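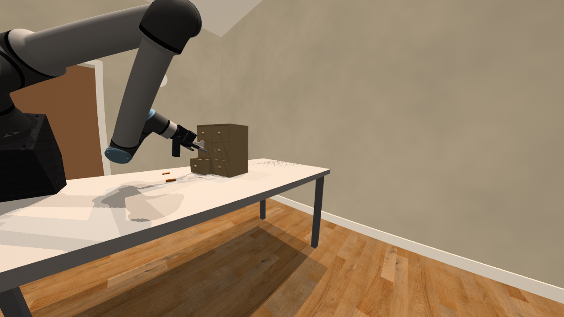
Robot arm at a long table, computer rendering

Applying Online for a Kollico Technician Post

Applications go through the Vonus portal. Paper forms are not accepted. The March intake has 42 openings across the Fukonley and Yurchenko sites.

1. Create a Vonus account with an email address you check daily. The portal sends a code, valid for 5 minutes.
2. Open Vacancies, select Kollico, then choose a site. You may list 2 sites in order of preference.
3. Enter your education and work history, most recent first. Leave no date field blank.
4. Upload your diploma, photo ID and resume as 3 separate PDF files.
5. Check the preview page and press Submit. Entries cannot be edited after this step.
6. Save the application number. It is required to download the interview letter.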